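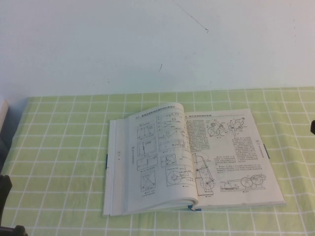 Jellcombe folding card table, reviewed after most of a year

I have owned four folding tables in my adult life and have been injured by three of them. The fourth is the Jellcombe, the 90 centimetre square one, which my sister-in-law Liesl Bachmann talked me into after watching the previous table kneel down like a camel in the middle of a hand of five hundred. She lost a trick and a glass of shiraz. I lost the table, which went out on the nature strip that night and was gone by breakfast, so somebody in Brovitville now has my problem.

The Jellcombe arrived in a carton big enough to rent out. Inside was the table, already put together, and a single sheet of instructions in which a cheerful man with no face opens four legs in four drawings. There's a fifth drawing of him with a cross through it, holding his thumb. I kept that one on the fridge for a while.

Opening it is fine. You lay it face down, pull each leg until it clicks, and flip it. The click is good, a proper clunk like an old Holden door. Closing it is where the faceless man earns his cross. Each leg has a sliding collar that must be pushed up while you press a small steel tongue with the thumb of the other hand, and the tongue has the temperament of a magpie in spring. After a month I could do all four without swearing. Gilles Renaud from across the road, who has hands like oven mitts, has never managed one, and now arrives at card night after setup and leaves before pack-up.

Stability, then. With the legs locked it doesn't wobble on a flat floor. My floor isn't flat. The house was stumped by an optimist, and every table I've had has needed a folded beer coaster under one corner. The Jellcombe has screw-in feet that are meant to deal with this, and they do, until someone drags the table instead of lifting it and they wind themselves back in. I've returned to the coaster. It is the only piece of equipment in the house that has never let me down.

The maker says the top will take 30 kilos. I haven't put 30 kilos on it. I have put a sewing machine on it, a slow cooker, and on one occasion the whole of Zihan Ye's elbows during a disputed misère, and it held up for all of them. You get a bit of give in the centre if you lean, and you'll notice it if you're writing. Jigsaws are all right. We did one of 3000 pieces over Christmas, starting early in December, and the table stayed up the entire time because no one dared fold it. That was probably the happiest stretch of its life. The puzzle just fits, by the way, if you sort your edge pieces somewhere else and don't want a cup of tea.

The surface is my main complaint. It's a black vinyl that shows every crumb, and cards skate on it. A dealt card will cross to the far side and onto the carpet if you have any enthusiasm at all. Put a cloth on it. A thin cotton one slides about and takes the cards with it, so go for something with a bit of weight and let it hang well over the sides. Jellcombe will sell you a fitted felt cover for a price I would describe as ambitious. I didn't buy it.

I did compare it with the Mitari, which Cyprian Pietrzak has and won't stop talking about. The Mitari is lighter and has a carry handle, and the legs fold with one hand. It also shivers when you shuffle. If you're carting a table to the park every weekend, get that. Mine goes from the back of the hall cupboard to the lounge room and back again, a journey of 5 metres, and I'd sooner have the weight.

A few small things. The corner caps are plastic and one has come off (glued, fine). The smell of new vinyl took a fortnight to leave, with the windows open. It stands up by itself when folded, so long as you lean it on something, a sentence I have copied almost word for word from the box.

Would I buy it again? Yes, grumbling. Three and a half stars. It loses one for the tongue and half for the vinyl, and Liesl says I should take off a bit more for the drawing of the thumb, but I've grown fond of him.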